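Nov 16, 2018

Up too early again. Coffee, no milk, forgot to buy it. Writing this fast before work.

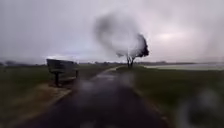
So the sourdough. Day 12 of the starter and it finally did something. Doubled overnight, or close to it, went right past the rubber band on the jar. Smells like apples and a little like paint. The old one, the one I killed in August by going to the lake and leaving it on the windowsill, never smelled like this. I used the Triren rye this time, the dark one from the co-op, and I think that made the difference. Or the kitchen is just colder and slower and it likes that.

Plan for tonight - mix after supper, fold it 2 times before bed, shape in the morning. Last loaf was a brick. Good flavor, terrible crumb, I ate it anyway with a lot of butter. Bottom burned again too. Must put the extra tray on the lower rack. I write this down every time and then don't do it.

Other things. Letter from the Clarnden people about the lease, they want an answer on the renewal. 97 more a month. Not awful but not nothing. The window in the bedroom still doesn't shut right and they have known since spring. I want that in writing before I sign anything. Called at lunch yesterday and sat on hold for 13 minutes, then it cut off. Try again today. Or email, email is better, then theres a record.

Library book overdue, the one about the lighthouse keepers. Only halfway. Good when it sticks to the storms, dull when it gets into the politics of who paid for lamp oil. Might just pay the fine and finish it.

Knee is better. Took the stairs both ways yesterday and only noticed it coming down. Still no running till after Thanksgiving, I promised myself. Walking is fine.

Dreamed about the Fullari house again, the long hallway with the green carpet. In the dream I was late for a train and kept packing the same sweater. Woke up annoyed with the sweater.

Need: milk, salt (the coarse kind), stamps, parchment paper, something for the drain. Return the Rondonuwu boots, too narrow, my little toe went numb just standing in them in the kitchen. Shame, they looked good. Find the receipt first. I think its in the coat.

Also want to call home this weekend and ask about the pie crust, whether it was lard or half lard. I remember it both ways. Need to know before the holiday so I can do one trial run at least.

Okay, bus. Feed the starter before I go - did it. Left the lid loose. More tonight if the dough behaves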